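Lurden sorting blocks and grey trays
Reading time: 3 minutes

The Lurden set is a plain one: long rectangular blocks in orange-red and dark green, sold with or without an open-topped grey tray to keep them in. We have stocked them at Lirnmont for a good while now, mostly for schools, day centres and people who run hand therapy sessions, and they sell steadily without much fuss.

The blocks all have the same shape, so colour is the only thing that tells one from another. That makes them useful for simple sorting, for pattern work, for practice at picking up and putting down, and for anyone who needs to count in twos or threes without being distracted by letters or faces printed on the side. There is no picture on them and no wrong way up.

What you can order

Pair of colours, three of each, no tray. Order number 62.
Pair of colours, three of each, with one grey tray. Order number 91.
Class box, 200 blocks in equal numbers of red and green, no tray. Order number 903.
Grey tray on its own. Please ring for the price, as it depends how many you want.

The class box is heavy and comes in two cartons. They sometimes arrive a day apart, so please wait until the end of the following day before telling us one is missing.

The tray

The tray is a rectangle with straight walls and a flat floor, and it will sit on any ordinary table. There are small round holes in the floor. They are too small for a block to go through, but beads and dried peas will find them, so line the tray with a cloth if you plan to use it for anything fine.

Trays mark with use. The floor goes patchy and picks up fine lines where the blocks are dragged over it, and the walls scratch as well. None of this affects how the tray works and we don't take trays back for it. If you want one to look new for longer, lay a piece of felt in the bottom. It is quieter too, which matters in a small room.

Cleaning

Wipe the blocks with a damp cloth and a little washing-up liquid, then dry them before they go back. Don't soak them and don't put them in a dishwasher. The tray can be rinsed under the tap.

Delivery and returns

Orders placed before noon go out the same day. Unused sets can come back within a month if the box is whole. Single blocks in either colour can be bought as spares, with no minimum order. We are closed for stocktaking for the first part of September and orders sent then will wait until we open again.

Reader comments

Do the spares match the older sets? Ours have been in use for years and the green looks a bit tired.
Reply from Lirnmont: Same size, yes. The green will look fresher beside old ones.

Bought 91 for my dad after his stroke. Good size for his hand. Would like a third colour.

Tray is fine but louder than I expected. Felt sorted it.

Related items

Ostermann stacking rings
Ostermann peg board, large
Lultalent threading set
Lurden felt liners 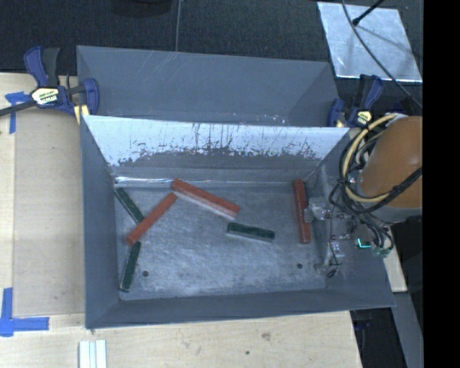 Felt liners are cut to fit the floor of the grey tray and are sold singly. They can be washed by hand and should be dried flat.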